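Teaching a Robot Hand to Make Toast: Our Spring Project Report
Hongmei Han and Wanting Du
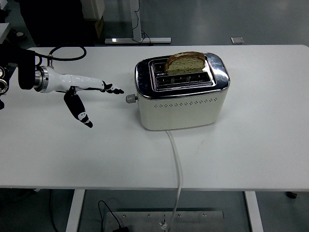
What we set out to do

When we signed up for this project back in February, we thought the hard part would be the learning. We had a plan to train a small model on kitchen tasks, we had a name for it (Curkadis, after a long evening and too much tea), and we figured that gathering the examples would take a week or two and then the real fun would begin. Well, gathering the examples became the project, and we ended up enjoying it far more than we expected!

Choosing the task

We settled on the toaster because it packs several kinds of movement into one small appliance. A slice has to go into a narrow slot, and the browning knob sticks out at the side, so the fingers have to come at it from a very different direction. We kept the slice in the rear slot for all of the knob examples, and left the front one empty, so that the model would always start from the same arrangement.

How we recorded

One of us steered the arm while the other watched the table and kept the notes. Each session had 16 attempts, and after every attempt we wrote down whether to keep it, along with a few words on anything odd. Hongmei is the steadier driver, so her approaches to the knob are slow and smooth, and Wanting's are quicker with more small corrections. We worried about mixing the two styles, but in the end we kept both and tagged each recording with the driver's initials.

What we have so far

We had hoped for 1,000 recordings, which was very optimistic of us. We kept 96 of the knob approaches and threw out 17, mostly ones where we had started recording too late. The thumb gave us the most trouble, as it is easy to forget about when you are watching the fingertips.

Next we would like to move the toaster a little between sessions and record the whole set again.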